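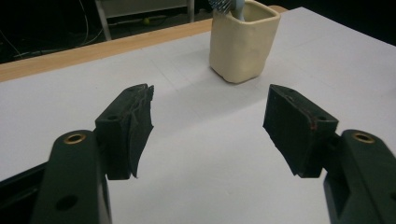 Cream-colored cup on the white tabletop, gripper open.

Skomby: A Fault Code Reader for One Particular Car
Project report, automotive software course
Submitted December 29, 2022
Supervisor: Rosemarie Buschmann

1. What we set out to do

The plan from June was modest. We would build a program that reads fault codes from any car with a standard diagnostic socket, shows them in plain English, and clears them on request. "Any car" was crossed out during the first review, in green ink, and replaced with "a car." We are grateful for that correction, although at the time we argued with it for most of a lunch break.

The car we ended up with was the Domby, an elderly hatchback that lives behind the Hellen workshop and is used for teaching people to change brake pads. It has a diagnostic socket under the steering wheel, behind a panel that has been removed so often that it now removes itself.

Skomby is the name of the software. It runs on a laptop and talks to the car through a cheap adapter.

2. Background

Most warning lights mean that a control module has stored a code. Some codes are shared across manufacturers and their descriptions are easy to find. The rest belong to the manufacturer, and the descriptions are scattered through service manuals, old forum posts and the memories of people who have retired.

A commercial tool earns its price mostly through its tables. Sending a request to a module and getting bytes back is an evening's work once the adapter behaves. Knowing that those bytes refer to the rear washer pump takes a good deal longer. We wrote 89 descriptions by hand and stopped when the term did.

3. How the program works

The program has three parts: the connection layer, the decoder and the screen.

The connection layer opens the serial port, wakes the adapter and asks which protocol the car uses. If there is no reply it waits and asks again. Our first version asked again immediately and kept on asking, and the adapter responded by going silent until it was unplugged.

The decoder takes the reply and turns it into codes. Long replies arrive in several frames that have to be put back together in order. We had read this in the documentation and did not believe it until we saw a fault code that began halfway through another one.

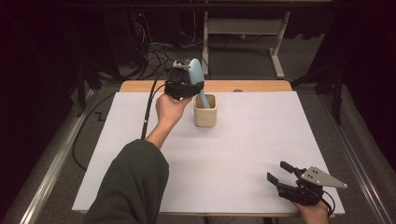

The screen part shows each code with its description, the module it came from, and whether the fault is current or stored. We spent more time on the wording here than we had expected to. "Implausible signal" is what the manuals say, and it sounds like an accusation. After some debate we kept it, and put a longer explanation underneath.

Clearing codes needs a confirmation click. In an early build the Clear button sat next to the Refresh button, and both were gray. We lost a full set of stored faults that way and then had to produce new ones by pulling connectors off sensors, an activity that was more popular with the group than documentation.

4. Testing

Testing was done with the ignition on and the engine off, apart from one session in the yard for live data. Each run was written to a log. The longest log came to 1652 lines, and a large share of those are the adapter saying it is searching.

Skomby can talk to 2 modules in the Domby: engine and ABS. The airbag module answered our identification request, at which point we were told to leave it alone, and did.

We compared our results with the workshop's own scan tool. The engine codes matched. The ABS codes matched too, after we found that our table had left and right wheel sensors swapped. The table had been typed from a diagram drawn looking at the car from the front.

Of the bugs still open, these five matter most:

Reconnecting after the ignition is cycled works only if the program is restarted.
Freeze frame data shows coolant temperature in Celsius whatever the setting says.
A code with no description shows an empty box.
Very long descriptions push the Clear button off the screen. There was a proposal to call this a safety feature.
The program crashes if the laptop goes to sleep.

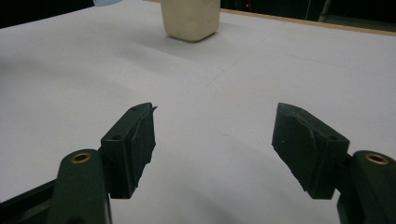
5. What we would do differently

We would record raw traffic from the car on the first day. For weeks every change to the decoder meant a walk to the yard, often in rain, to find the battery flat. Once we had saved replies to play back, we could work in the Bråten building with the heating on, and progress improved suspiciously fast.

We would also keep the descriptions in a separate file from the start. They began life inside the code, so fixing a spelling mistake meant a rebuild.

6. Further work

Next would be support for the body control module, which handles the central locking and the interior lights. It uses different addressing, and our only notes on it are a page of hex with "why" written in the margin. Whoever picks up Skomby next year can have the page. The adapter goes back to the tool cabinet at Hellen, and the panel under the steering wheel is on the passenger seat.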